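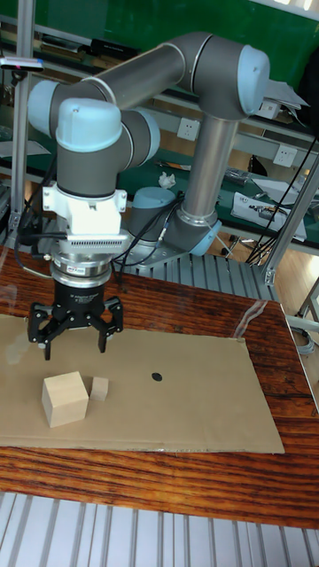
Figure 2. Six-axis arm with light blue joint caps and a black three-finger gripper over a sheet of cardboard.

3.2 Dry socket after lower wisdom tooth removal

The result that pleased us most came from the simplest part of the protocol. Of the 1,253 lower wisdom teeth removed at the Goddale and Narko clinics, 308 came from patients who smoked on the day before surgery, and we had expected this group to give us trouble. It did, but far less than in our earlier series, and the drop was largest where the rinse was started the evening before the extraction. We find this very encouraging! A rinse costs little, patients understand it at once, and it asks nothing extra of the surgeon.

Dry socket was recorded when a patient came back with pain that had grown worse after the first day, together with a socket in which the clot was partly or fully lost. Patients who phoned in with pain but did not return were kept in a separate group and are not counted as cases. Boersma and Leemans read every chart without knowing which rinse schedule had been used, and where they disagreed (mostly over sockets with a thin gray clot still in place) Rahimi made the final call. 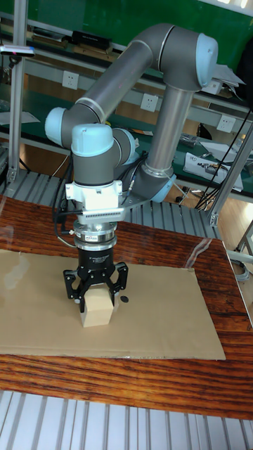 The timing of the first visit mattered more than we had guessed. Patients seen on day 2 often had a socket that looked healthy and went on to hurt badly later in the week, while those seen on day 6 had usually passed the worst of it. We would love to see other groups move their first check to somewhere between the two — our own clinics have done so since December, and the front desk reports fewer urgent calls.

Surgical difficulty was scored from the panoramic film with the Timmermans scale. Deeply buried teeth took longer and bled more, as anyone who does this work would expect, yet the link between difficulty and dry socket was weak once smoking was taken into account. Age behaved in much the same way. Women taking birth control pills had more dry sockets than women who were not, a pattern that held at both clinics, and one that Urquijo and Van Loon take up in detail in Section 3.4.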